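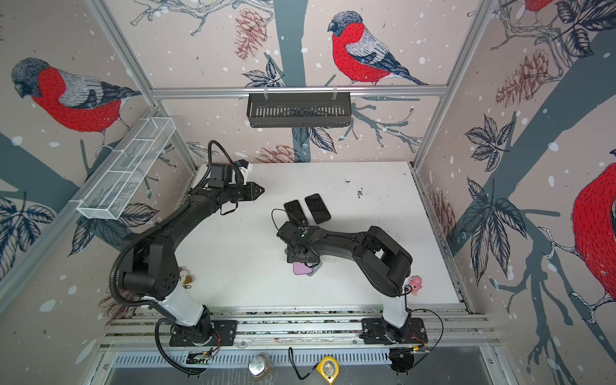 Finishing Late: Adults Who Go Back for the Diploma
Project report, Community Studies, final version
Cristóvão Vilela and Kelly Arruda
Handed in 2020-07-17

1. What we wanted to know

Why do adults in Brukadness who left high school early sign up for the evening diploma program, and what makes them stop coming? We started out wanting to cover the whole county. Too big. Cut down to one program, the one at the Nokden Street building, after our first meeting with Ms. Neves.

Kelly did most of the interviews. I did the attendance sheets and wrote this up, so blame me for the spelling.

2. Background

Program has run for eight years. Two evenings a week, fall through late spring. Students need credits in English, math, U.S. history, one science and an elective. Some come in with nearly everything done and need only one class. Others are starting from ninth grade. They all sit in the same room for English, which came up a lot in the interviews (see 4).

No tuition. There is a book deposit. Bus passes used to be covered and now are not.

3. Method

Paper survey, 360 mailed to people who had enrolled at any point and whose address the office still had. Plenty came back undelivered. We did not keep good track of which ones in the first week, so we can't give a proper response rate. Should of set up the spreadsheet before the mailing.

Attendance sheets: 1,447 entries typed in by hand from the binders. An entry is one student on one evening. Names were covered by the office before we got the copies.

Interviews: seven, all by phone. We had planned to do them at the building but by then it was closed to visitors. Phone was OK. People talked longer than expected, one of them while making dinner. Interview questions are in Appendix B.

4. What we found

Reasons for coming back. Work was what people put on the survey. In interviews it was more often family. A kid starting high school, a grandchild asking what year they graduated. One woman had told her coworkers for years that she had a diploma and wanted it to be true.

Reasons for stopping. Shift changes, mostly. The plant at Isader moves people between days and nights with short notice and the classes don't move with them. Then rides. Then math. Nobody we interviewed quit over English or history.

Mixed levels. Split opinions. Students further along felt slowed down, newer ones said they liked having someone next to them who'd already done it. Teacher we talked to wants two sections but there isn't the staff.

Attendance drops after the winter break and doesn't recover. This shows up in every binder. We expected a dip around harvest too and did not find one.

Graduation. Didn't think to ask about this, it came up by itself. Evening students get their diplomas mailed. They are not part of the May ceremony with the seniors. Several had no idea whether they would be allowed to walk. We asked the high school office and were told there's no rule against it, it just isn't offered. We think that is the most useful thing in this report and it wasn't even in our questions.
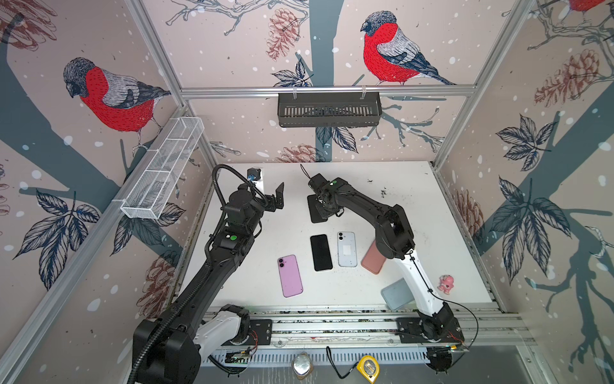 Glória Carvalho: I would have walked. I had the dress picked out and everything, and then it came in an envelope with the water bill. If they'd asked me I would have said yes before they finished the question. Please put that in your report.

So it's in. We read her comment to Ms. Neves and she said she would bring it up with the principal over the summer.

5. Problems

Small number of interviews. Everyone we reached by phone was someone willing to pick up, so probably people who feel good about the program. The ones who left angry are missing.

Two binders had water damage and we skipped the pages we couldn't read.

We also lost time on the Aidoo survey form, which we built and then dropped when it was clear a lot of people wanted paper.

6. Suggestions

Ask evening graduates if they want to walk in May. Put it on the enrollment form.
Bring back the bus passes, at least for January and February when people drop off.
Let students who get moved to nights do packets at home for a few weeks and keep their seat.
Math help before class. Damian Wróbel has offered to come in early, needs a room.

7. Thanks

Filipa Neves for the binders and for ansering every email. Everyone who sent the survey back.

Appendix A: survey form
Appendix B: interview questions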